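Filed under: Workplace Safety > Checklists > Automation

Robot cell walk-round, vanity station, Pendeo fit-out
12 Sep 2025. Checked by Piyumi Karunaratne

1. Base plate and table clamp: OK. Tugged it. It didn't care.
2. Stop button within reach of whoever's on shift: OK. Julián has to stretch, and has been told to stand closer.
3. Cables off the walkway: OK on the floor. Tabletop needs a tidy.
4. Speed limit set to 80 for shared work: OK. Was 100 in July, when we all learned to flinch.
5. Personal items off the robot table: FAIL. See below.

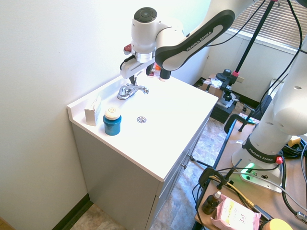

Arm over the tap, dropper bottle and pink "3 in 1" packet on the table.

6. Staff signed off on new duties: PARTIAL. Two cleaners are now "cell minders", same pay, more watching. Julián says his wrists are better and his afternoons are longer. Raised with Le Goff under ticket 636, no reply yet.

Action: clear table, label cables, find the minders a decent chair.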